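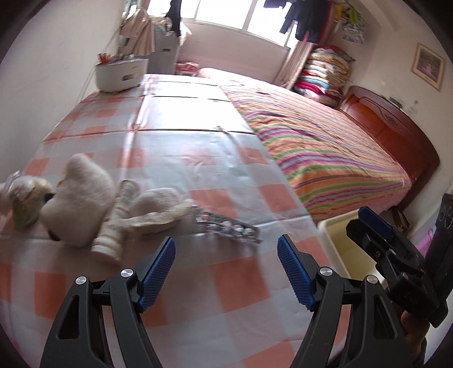

Ankrah House Social Club

July 25, 2018
By Ohemaa Gyamfi
2 min read

So the club's swap table is on again and I've been told (twice!) that I'm not allowed to turn up with one sad paperback like I did in January. Fine. I started going through the bedroom, and of course everything ended up on the bed, on top of the orange and white checks – I love that sheet, it makes even a mess look cheerful.

The white plush is the hard one. I keep putting him in the going pile and then taking him out again. He's so fluffy, and he doesn't take up that much room, does he? The clear bag with all the yellow and green packets can go on the kitchen shelf, I'd been looking for that stuff for ages.

Then there's the silver metal band with the links. I wore it every day for nearly 11 months when I lived over in Forkis and then just stopped, no idea why. Yaw Sulemana says he'll have it if I don't want it, which of course made me want it again!

I still have the drawers under the bed to do, and those are mostly scarves and old chargers. If anyone from the club is after scarves, message me before the weekend and I'll put 2 or 3 nice ones aside for you. The chargers you can have whether you want them or not.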